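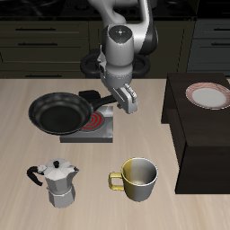 チケット #1738 レシピノートの同期がまたおかしい件(自分用メモ兼ねてます)

えーと、まず状況から書きますね。家のレシピを全部 Kellov に入れてるんですけど、タブレットで直した分量がパソコン側に反映されなくて、しかも翌朝見るとタブレットのほうまで古い分量に戻ってるんですよ。最初は自分が保存し忘れたのかと思って、ぶつぶつ言いながら打ち直してたんですが、同じレシピを三回直してさすがに変だなと。

環境はこんな感じです。

- サーバー:押し入れの中の古いミニPC(Kellov を自宅で動かしてます)
- バックアップ先:Bodumwood の小さいNAS
- ルーター:Ragnarsson、前の家から持ってきたやつ
- 端末:台所のタブレット、仕事部屋のノートPC、スマホ
- レシピの数:354件

症状が出るのは編集したときだけで、新しく作ったレシピはちゃんと全部の端末に出てきます。これが地味にややこしかった。新規が通るなら回線は生きてるわけで、じゃあ何が悪いんだと。

## 最初に試したこと(だいたい無駄でした)

とりあえず全部再起動しました。はい、基本ですよね。タブレット、ノートPC、ルーター、ミニPCの順に落として上げて、結果は変わらず。

次にタブレットのアプリを入れ直しました。これはやらなきゃよかったです……。ログインし直したら写真のキャッシュが全部消えて、読み込みに延々かかって、その晩は夕飯を作りながらレシピが見られませんでした。かぼちゃの煮物、みりんの量を勘でやったらだいぶ甘くなりました。まあ食べましたけど。

それからルーターの設定画面に入って、台所の電波を見ました。冷蔵庫の横なので弱いのは前から知ってて、チャンネルを変えたら動画は快適になったんですが、同期の件には何の効果もなし。うれしい副産物ではあります。

## ログを見はじめる

ここでようやくサーバーのログを開きました。最初から見ろという話なんですけど、押し入れの中のやつにつなぐのが面倒で、つい後回しにしちゃうんですよね。

```
[sync] push accepted: recipe/2945 rev=7
[sync] conflict: recipe/2945 rev=7 < rev=8
[sync] keep server copy
```

おお、と思いました。ちゃんと届いてるじゃないですか。届いたうえで、サーバーが「こっちのほうが新しいから」と言って捨ててる。2945番は鶏だんごのスープで、まさに三回直したやつです。

で、このrev=8というのがどこから来たのか。自分はその時間、編集なんてしてないんです。スマホも充電中でした。しばらく画面の前で固まってました。

## 疑ったもの、その一:時計

端末の時計がずれてると新旧の判定が狂うことがあるらしい、というのを Kellov の掲示板で読んで、全部の時計を並べて比べてみました。ノートPCとスマホとタブレットはぴったり。ミニPCは25分も進んでました。これだ! と思って時刻合わせの設定を直して、意気揚々とスープの分量を打ち直して、寝ました。

翌朝、戻ってました。がっくりです。

ただ、時計のずれは別件としてちゃんと問題だったので、直したこと自体はよかったと思います。バックアップが変な時刻に走ってたのもこれのせいでした。

## 疑ったもの、その二:バックアップ

「翌朝になると戻る」というのが引っかかっていて、夜中に動くものといえばバックアップしかないよな、と。うちは夜中にNASへデータをコピーするようにしてあります。コピーするだけなので、元のほうは触らないはず。そう思って今まで除外してました。

設定を開いてみたら、コピーの向きが「一方向」じゃなくて「双方向」になってました。

うわー。

思い返すと9月にNASの本体を更新したとき、タスクを作り直した覚えがあるんです。そのとき初期設定のまま「次へ」を押したんだと思います。押した気がする。たぶん押しました。つまり夜中にNASの中の古いファイルがサーバーに書き戻されて、それが新しい版として数えられて、朝イチでタブレットにも配られていた、と。新規のレシピはNAS側に古いものがないから無事だったわけで、ここの辻褄が合ったときは一人で声が出ました。

昼間のうちに捨てられる編集があったのも、タブレットが手元に持ってる番号よりサーバーの番号が先に進んでたからでした。台所の電波が弱くて、朝の配信を受け取りそこねてたみたいです。それで端末ごとに症状が違って見えて、よけい混乱しました。

## やった対処

1. Kellov を止める
2. NASの双方向タスクを削除(停止だけだと不安なので消しました)
3. 一方向のタスクを新しく作る。保存先も別フォルダに変更
4. Kellov を起動して、履歴から正しい版を一つずつ戻す
5. タブレットで「サーバーから再取得」

4がしんどかったです。履歴の画面に差分表示がなくて、古いのと新しいのをにらめっこするしかないんですよ。醤油大さじ2が正しいのか1と半分が正しいのか、自分で書いたのに覚えてない。迷ったものは題名の頭に「?」をつけて、次に作ったときに味で決めることにしました。

古い保存先フォルダはまだ消さずに残してあります。権限は読み取りだけにしました。

## その後の確認

スープの分量を直して一晩おいて、ログを確認。

```
[sync] push accepted: recipe/2945 rev=12
[sync] pull ok: tablet rev=12
[sync] pull ok: laptop rev=12
```

朝になっても12のまま! よかった。その次の晩も同じでした。スマホからの編集も試して、こちらも戻らず。

## 残ってること

- 写真つきのレシピで、写真だけ二重に表示されるものがあります。書き戻しの名残っぽいんですが、実害がないので後日。
- Kellov のほうに、競合で編集を捨てたときは画面に何か出してほしいという要望を出しておきました。黙って捨てられるのが今回いちばんつらかったので。同じことを書いてる人が前にもいたみたいで、そちらのスレッドにまとめられました。
- Iltstead の実家にも同じ構成の箱を置いてあって、そっちのタスクもたぶん同じ設定です。年明けに行ったときに見ます。遠隔でいじって壊すと電話で説明することになるので、現地でやりたい。
- ルーターの中継機を買うかどうかは保留。

## 追記(2021年12月25日)

昨晩、鶏の照り焼きを作るのにタブレットで分量を倍にして、そのまま上書き保存してしまいました。朝見たらちゃんと倍のまま残ってました。同期は正常です。元の分量は履歴から戻しました。

写真の二重表示は、該当のレシピを一度開いて保存し直すと消えるようです。二件で確認。残りは気づいたときにやります。チケットの状態は「解決」にしておきますが、実家の分が終わるまで閉じないでおいてください。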